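The canopy people want you to stop asking questions

I have now sat through 12 sales visits for outdoor structures, first for the garden center where I keep the books and later for my own back patio. I have learned to dread one phrase. The phrase is "maintenance free." It gets said early, usually before the coffee is poured, and once it has been said the rest of the visit goes by in a kind of warm fog.

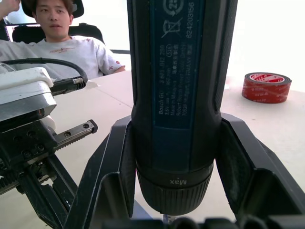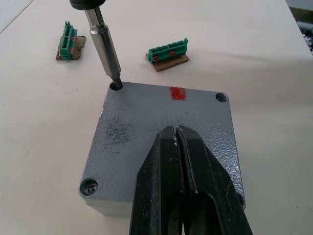 First, a cordless screwdriver. Second, the lid of a gray metal enclosure, with a bit extension in the corner screw hole.

I don't believe in maintenance free. I have never owned a thing that stood outside all year and asked for nothing. Gutters fill. Paint chalks. Posts move a little in the ground, and then the beam that sat level in summer has a lean you can see from the kitchen. A patio cover is a small roof that somebody has persuaded you not to think of as a roof, and the persuading is where the profit is.

Take the motorized louvered kind, which is what everybody seems to want this year. The slats open for sun and close for rain. Velladico sells one, Ersoy sells one, and there are a dozen others that look so much alike in the brochures that I have lost track of which was which. I was quoted for the Velladico with the rain sensor and the lights. I asked the man what happens when the motor quits. He said they don't quit. I asked what happens when one does. He said it would be covered, and turned the page.

I read the warranty later, at my own table. The frame was covered for a long time and the finish for less. The motor, the sensor and the control box, meaning every part that moves or thinks, were covered for the shortest stretch of all, and only if the yearly service visit had been done by an approved installer. That visit was $188. So the maintenance free roof came with maintenance, and I would be paying for it or losing my cover. I'm not saying it's a swindle. It may well be a fair price for somebody to come out, clear the channels and check the wiring. I would just like it to have been in the first conversation, and in the same size type as the word "free."

The defense I always hear is that the customer can read. True enough. But the customer is usually reading in October, when the discount is about to run out, with a sample of powder coating in one hand and a drawing of the family eating outdoors in the other. Nothing in that drawing has leaves on it.

Then there is wind. Every brochure has a wind figure and very few say how it was reached. Was it slats open or slats closed? Bolted to a poured footing or to old patio slabs? With the side screens up or down? I put these questions to three firms. One sent me a proper sheet, with the footing drawn on it. One sent me the brochure again. One told me they had "never had an issue," and I have no idea what I'm supposed to do with that. A company that put up its first canopy last spring has never had an issue either.

I'd say much the same about snow, except that where I live we get one heavy fall every few years, so people forget. The neighbors behind us have a polycarbonate cover that did fine for several winters and then sagged in the middle under a single wet night. They were told afterward that they should have brushed it off. With what, and standing where?

Smart controls are the part I have least patience for. The Joltgate system puts your awning, your heater and your patio lights on one phone app, and I'm sure it works beautifully in the showroom. What I want to know is whether I can close the roof when the app company has been bought, or has lost interest, or has decided that closing the roof is now a premium feature. I asked if there was a wall switch. There was, for $400 extra. I could talk myself into paying it. It still bothers me that the plain thing has become the upgrade.

Some of this, I admit, is temperament. My family thinks I am impossible in a showroom. I have been told, with love, that a person could have enjoyed a couple of summers under the thing in the time I've spent reading about drainage. There's something in that. A canvas sail on three hooks gives shade on the day you hang it, and you can take it down when a storm is coming. The garden center did exactly that over the seedling tables while we waited for quotes, and the customers stood under it quite happily.

And I don't think every buyer needs to fuss. If you want a plain fixed pergola with a vine on it, buy it or build it, and let the vine do what it likes. The trouble starts when water is meant to be kept out and electricity is let in, because then you own a machine, and a machine that lives outdoors needs someone willing to come back to it.

That, in the end, was how we chose at work. Venberg was not the cheapest. Their bid came in roughly $1,000 over the lowest, and their brochure looked as if it had been stapled together in a back office. But the estimator dug a hole before he gave us a number. He told us where the water would go and where it would pool if we ignored him. He said the seals would need replacing and what that would cost. When I asked what usually goes wrong, he had an answer, and a fairly long one. I have decided that's the only sales question worth asking, and that anyone who can't answer it either hasn't been in business long enough or has been in it too long.

Will the Venberg cover hold up? I don't know. It has been up for one season, and one season proves nothing. Ask me after a few more winters. As for my own patio, it still has a table, four chairs and an umbrella that cost less than the yearly service visit. When the wind gets up, I go out and close it by hand.

The next visit is booked for spring. I have my list of questions ready, and I'm told the new model is maintenance free.

February 2022. Opinions are the author's own. Contact the editor | Copyright | Back to top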